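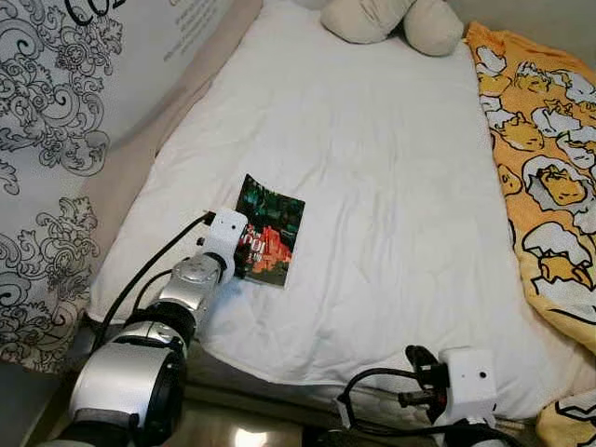
What counts as tidied? The booklet has left the bed and the bedding is still on it. Anything beyond that is interior design.

Datasets > Trenda > Bedroom tidying > README

March, by the Trenda upkeep desk

# Trenda: things left on beds

Trenda covers one small domestic failing: reading matter abandoned on top of the covers. It holds 1000 clips, split into 6 folders by what was left behind. Most clips last 60 seconds – longer than the job deserves.

## The bed

White bedding, seldom flat. A yellow blanket with a cartoon print keeps to the right, a pale plush toy has the top end, and a white panel with black scrollwork stands on the left. Please don't straighten the creases in your head before labelling. They are part of the bed.

## The booklet

Small, thin and dark-covered, with green towards the top and a patch of red and orange lower down. "001" is printed on it in large white characters. We log it as `booklet`, having lost 33 labels to an argument over `book` – the argument is closed.
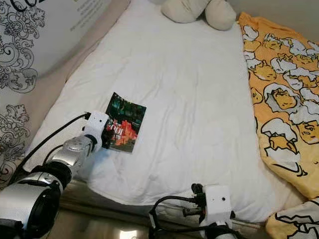 ## Known gaps

- Soft toys are logged as `plush`, whatever they resemble.
- Folder 6 has no pillow labels. Ragab has them, in a format only Ragab can open.
- Blankets are never folded in Trenda. For folding, see Demska.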